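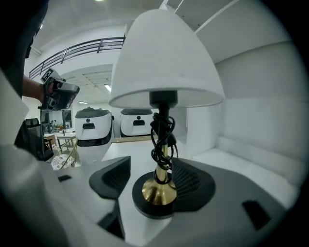

Monday, 7:40 p.m. Spent the day on pose drift in the Sekiguchi replay set. 394 demonstrations loaded, 107 rejected by the consistency check. Too many. Yolanda wanted the threshold relaxed before the overnight run and I said no, first I want to know what it is rejecting.

Went through the rejects by object class. The lamp episodes are overrepresented. My guess is the brass: feature tracks land on reflections, the reflections slide with the viewpoint, and the odometry treats them as fixed points. Masked the lower half of the object in one batch and reran it. Drift went down, but so did the track count, and two episodes lost tracking completely.

Second problem, separate. The tag timestamps lag the image timestamps by a constant offset in the older logs. Edith found it in the Plandar converter, which reads the receive time instead of the capture time. Patched, test added, not merged. She wants to check the Hedgate logs too.

The cable is still not in the collision model. Planner sees a stem and a shade and goes straight through the loops. Tried a padded cylinder, which blocks most of the side grasps. Left it at that.

Overnight: 1,000 planner seeds, old threshold, patched converter. Started at 7:25.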